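Reading time: 4 min

We use cookies to remember that you have already seen this notice. Accept / Manage

The Clelley Regional

a story

The rules for the Clelley Regional ran to 35 pages, and Kristaps Kütt had read them the way other people read the Bible, which is to say he knew where the good parts were. Page 4 said the robot had to put things in a bin. The remaining pages said what would happen to you if it didn't.

"We need a name," he told the club, which at that hour was Aušra Urbonaitė, eating crackers.

"We need it to pick up a brick."

"The form asks for the name first."

They called it Lill, after Aušra's great-aunt, who had also been stiff in the elbow and hard to reason with. Lill had been printed over most of March, on a machine that belonged to the school and quit whenever the heating came on. The eye was Aushra's idea according to the form, where Kristaps had misspelled her, and Aušra's idea according to Aušra, who made him fill it out again in pen.

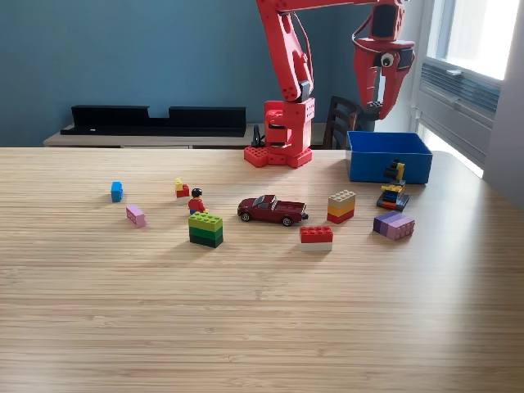

The practice table had been a source of bitterness all week. Kristaps believed in realistic conditions, and to him that meant putting something in the way. He had parked the maroon pickup in the middle of everything and stood a little man with black hair next to it, facing the green bricks like someone waiting for a bus. Aušra said the rules didn't mention a truck. Kristaps said the rules didn't mention an earthquake either.

"Is he supposed to go in the bin?"

"He's the foreman."

"Does Lill know he's the foreman?"

Kristaps wrote this down as an open issue. He kept a list of them in a green notebook, and the list was doing well.

The trouble was the training. Lill learned by being shown, so somebody had to move her through the motions, over and over, while the laptop took notes. They had agreed to split the work evenly. By the end of June they had 1063 demonstrations, and Aušra had done the ones where the brick arrived. Kristaps drove the arm the way he drove his mother's car, with long thoughtful pauses and then a decision.

"You hesitate over the bin," Aušra said. "Every time. You get there and you hover."

"I'm making sure."

"She's going to learn that."

"She's going to learn to be sure."

Lill learned it beautifully. Left to herself, she would go down, close her jaws on a brick, lift it, carry it toward the bin with real purpose, and then stop and think about her life. Aušra timed one of these pauses on her phone and ran out of crackers before it ended.

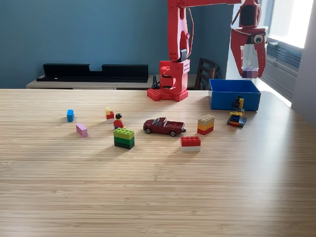 "Maybe it's a feature," Kristaps said.

"Wikholm's robot does the whole table before ours lets go of one thing."

Wikholm was the school across the river. Its club had matching jackets and a sponsor, Soltia, that nobody could explain but everybody envied. Its captain had once told Kristaps that their arm was "basically solved," and he had been carrying the remark around ever since, like a stone in a shoe he refused to take off.

"We could throw out my demonstrations," he said, after a while, to the notebook.

Aušra looked at him. It was the sort of offer that needed to be accepted quickly, before it got cold.

"Just the hovering ones," she said.

"Those are all mine."

"Then we'll keep a few. For personality."

She picked which ones. The laptop fan came on and went on for most of the evening, and they ate what was left in the vending machine, and Kristaps worked on a paragraph for the form under "Describe your team's process." He got as far as "Our process" and asked whether there were two s's at the end.

When the laptop was finished they set the bricks back out, foreman and all. Lill went down. She took hold of the pink brick, swung it over the bin, and dropped it straight in without a moment's reflection. Then she went back for the foreman.

"Open issue," said Aušra, and passed him the pen.

Posted July 2, 2023

Get new stories by email. Unsubscribe whenever you like.

Recent stories
The Understudy's Umbrella
1682 Miles of Bad Radio
My Brother's Canoe, Revisited
A Short History of the Wrong Bus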